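Home News Features Hardware Forums Search

Search this site Enter keywords Go

Old Controllers, New Kernels

Reynaldo Evangelista keeps 317 storage controllers on steel shelving in a unit behind the Praltley repair shop. Most were pulled from office servers. His interest is in which of them still work with a current open-source kernel, and the answer changes with every release.

Drivers are dropped when no one maintains them. A card that worked for 15 years can vanish from the supported list in a single update, and the owner may learn of it only when the machine fails to find its root disk.

Evangelista and Rhea Salazar test each release candidate on seven machines. They boot, write a large file, pull the power and check the file system. Results go on a public page called Plovotach, which lists the card, the firmware version and the last kernel that passed.

Firmware causes most of the trouble. "Two cards with the same part number can behave like different products," Salazar says. She asks people who send in reports to copy the version from the boot log — the sticker on the board is often wrong.

Tarmo Kairys, who maintains four of the older drivers, reads the page before he cuts anything. In August he kept one driver alive after three readers reported that they still used it on backup servers.

His advice to anyone running old hardware is plain. Keep a spare card with matching firmware, keep the last working kernel installed, and test the spare before it is needed.

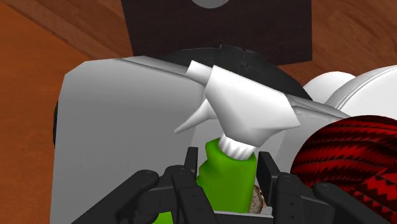 A simulated tabletop with a wood-grain surface and a dark box.

Contact the editors | Copyright Pandard Media | Back to top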